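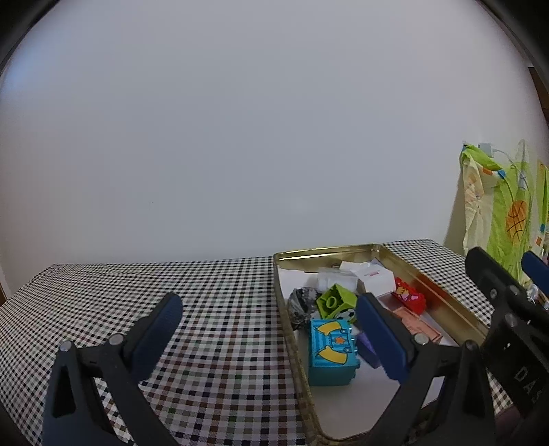

What changes for the people on the sorting floor when part of the sorting is given to machines?

The tasks change first, then the pace of the day, and after that the skills for which people are hired and paid. The number of positions may change as well, but at our sites that came later and was smaller than staff had been told to expect.

Print this page | E-mail this page

Speaker notes: Automation on the Sorting Floor
2020-02-02
By the Workplace Programs Office, Clisemow

Opening (two minutes)

Thank the hosts. State at the start that this talk concerns the returns and repacking operation at Sestau, where mixed goods come back from customers and are sorted, checked and packed again. The work covers toys, small household items and soft goods. Managers from other sites should feel free to compare, but the Sestau figures should not be applied to them without care.

Background

Before the change, Sestau employed 231 people across two shifts. Of these, 58 worked at the mixed-goods tables. The job was done almost entirely by hand: open the container, take out each item, decide what it is, decide whether it can be resold, and place it in the correct bin.

The Ornis line was installed in April to take over the lifting and placing steps for items it can recognize. Items it cannot recognize are passed to a person.

Point to make slowly: mixed containers are difficult for a machine. A hard plastic brick has firm edges and can be gripped from several directions. Crumpled paper or a folded piece of fabric has no fixed shape, and it may lie on top of something else. Our staff handle both kinds of item in the same motion and seldom think about it. The line does not.

What changed in the work

Under the old arrangement, each person saw a container through from beginning to end. Under the new one, the easy items are gone before the container reaches the table. Staff now receive the remainder – the tangled, the partly hidden, the damaged and the unclear.

Supervisors expected this to be welcomed. In the first weeks it was not. Several employees told us that the easy items had been a form of rest, and that a shift made up only of hard decisions left them more tired than a shift of lifting. We had not planned for this. Breaks were lengthened in the second month, and table assignments now rotate.

(Pause here. This is usually where the first question comes.)

There was also a gain that should be stated plainly. Complaints of wrist and shoulder pain at the mixed-goods tables fell, and employees who had asked to leave those tables for health reasons were able to return.

Positions and pay

Of the 58 employees at the tables, 53 remain in the department. The other five moved to receiving at their own request. No one was dismissed as a result of the installation, and the agreement with staff representatives says that none will be during its term.

A new grade was created for employees who teach the line to handle unfamiliar goods. They demonstrate how an item should be approached and gripped, review the attempts that failed, and record the reason. The first proposal treated this as an extra duty without extra pay. Staff representatives objected, and management accepted that showing a machine how to do skilled work is itself skilled work. The grade carries a higher hourly rate.

Training

The department recorded 1186 hours of training in the first period, all of it during paid time. Older employees completed the course at the same rate as younger ones. The weakest part was the written material, which had been supplied for engineers and had to be rewritten in everyday language.

What remains open

Performance records are the main unsettled matter. The line logs every item it passes to a person and how long that person takes. Staff have asked who may read these logs and for what purpose. The present rule at Sestau is that they may be used to adjust the line and may not be used in individual reviews. The Kourkoulas site has not yet adopted the same rule, and its managers should be prepared to explain their position.

Closing (one minute)

Repeat the request to other sites: speak with table staff before the equipment is ordered, and again six weeks after it starts. Handouts are at the side door. Take questions.

Related items
Shift Rotation at Sestau: Revised Schedule
Ornis Line: Questions from Staff Representatives
Use of Work Logs: Draft Rule for Comment
Kourkoulas Site: Notice of Staff Meetings
Pay Grades for Training Duties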